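Bin to Bin: Sorting Blocks in a Shared Workshop
Final report, Intro to Automation project

I should start with the original plan, which was way too big. I wanted a whole little warehouse with a conveyor, a shelf and a camera that knew what everything was. My instructor wrote "pick one of these" on the proposal and underlined it, so I picked the part I thought would be easiest: moving blocks out of one metal bin and into the one behind it. (It was not the easiest part.)

I did the build at Drorkard, the shared workshop a short bike ride from my apartment. Student members get bench time until 10 at night and the clamps are free to borrow, and I borrowed a lot of clamps. The arm belongs to the shop too, and you have to do a safety session before they let you power it up. I spent most of July in there.

The control code is in a folder I called Erari, after the street I grew up on. It does three things over and over: look at the bin, choose a block, go get it. The looking part runs on my laptop and finds colored shapes against the metal. The choosing part was originally just "take the biggest shape," and I was pretty proud of how short it was until I saw what happened when two blocks touched. It would treat them as one fat block and go for the middle!

My whole budget was $70. Most of it went to wood for the base and a bag of screws, and the rest went to a used cable kit from Skandotine that was missing half its ties.

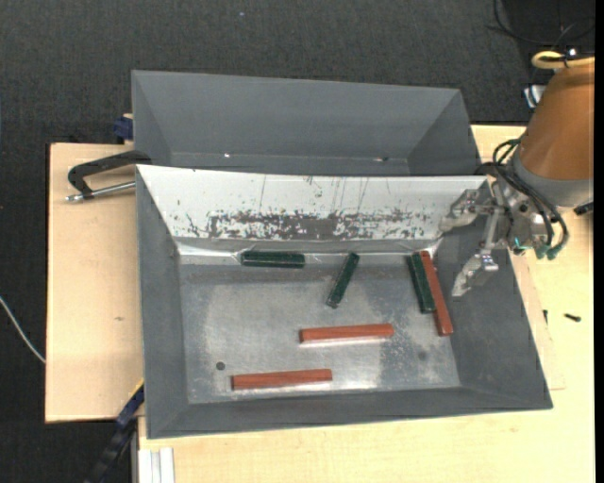 So the next thing I worked on was separating blocks by color before measuring them. Red-brown first, then green, then check whether any of the shapes are sitting right up against each other. If they are, the program skips them and takes a loner, and with any luck the pair is easier to deal with once there's more space. Sometimes it ran out of loners and just sat there. I added a nudge move for that, where the gripper comes down closed and pushes gently at one end of the pair. It's kind of clumsy to watch but I like it a lot.

Walls were the other headache. The sides of the bin slope, so a finger coming straight down next to a block at the edge of the floor can touch the wall before it gets low enough. I tried fixing this with math for a week. Then I gave up and made the arm turn its wrist so the fingers close along the wall whenever a block is near one. Much better, and it was like six lines.

Shiny metal gave me trouble too. In the evening, with the bench lamp on, the program kept finding "blocks" that were really just glare. I moved the lamp, which helped some, and then I threw out any shape that was too thin, which helped more.

Results! Over the last two weeks I logged 265 tries at picking up a block. I'm counting a pick as good only if the block landed in the back bin and stayed there. The loners went well from the start. Touching pairs were bad until I added the nudge, and blocks against a wall were bad until the wrist fix. The full log is in the appendix, and it's messy because I changed the column names halfway through and never went back. The camera saved more than 2000 pictures along the way, and I've kept them all in case I want to train something on them later.

If I did this again I would screw the bins down on the first day. Mine crept a tiny bit every time the arm bumped them, and I spent a whole evening chasing a bug in Erari that was really just a bin in the wrong place. I'd also write down the lamp position. And I would ask for help sooner, the folks at the next bench had already fought with the same glare problem on their own project, Fawzy, and told me about the thin shape trick in five minutes.

Still to do: blocks stacked on top of each other (I skipped those completely), and a return trip so the arm can refill the front bin by itself. Right now the refilling is me.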